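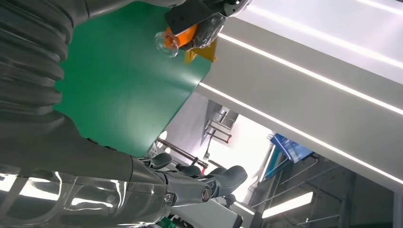 Bulden Community Help
Household Care and Storage

Seams and creases on orange plastic bottles: keep or discard?

Posted by Kaede Hosoda
August 1, 2019

I am responsible for the supply shelf at a shared craft workshop, and I would be grateful for guidance on the plastic bottles we keep there. They are glossy orange bottles with a wide ring below the neck and a clear plastic section at the top. We bought them from Pletberg in April and refill them with liquid soap.

During a recent check I noticed a thin line running along the body of several bottles. Two of them also have shallow creases near the shoulder. Our shelf rules state that any cracked container must be withdrawn from use. I am not certain whether the line counts as a crack, or whether the creases mean that the plastic has become weak. Please advise how members should examine the bottles and at what point a bottle should be discarded.

Posted by Vlastimil Paulík

The line you describe is most likely a molding seam. Many plastic bottles are formed in a mold with two halves, and a faint line remains where the halves met. It follows the shape of the bottle and does not normally require any action.

A crack usually behaves differently. It may branch, catch a fingernail, or open slightly when the wall is pressed. The following procedure is suitable for a shared shelf:

Step 1. Empty the bottle, rinse it, and dry the outside completely.

Step 2. Hold the body and press gently near the shoulder. Soft plastic will dimple under pressure, and shallow creases beside the seam are to be expected while the wall is being squeezed.
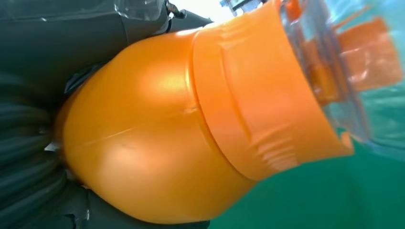
Step 3. Release the bottle and wait five minutes. A dimple that disappears is of no concern. A crease that remains and has turned white should be noted on the shelf record, and the bottle should be checked again at the next inspection.

Step 4. Fill the bottle with plain water, close it, and lay it on a dry paper towel for an hour. Examine the towel under the seam and under the neck ring separately. Leaks at the neck are often a matter of the closure and can be corrected by cleaning or replacing it.

Any bottle that leaks through the body should be withdrawn. Tape and glue are not acceptable repairs for a container that members will squeeze.

Posted by Bartoš

We just replace ours every year. Ours are from Bonent though and they are a different shape, so I cannot speak to the ring. Check the clear part as well - it is harder than the body on ours and it was the first thing to split.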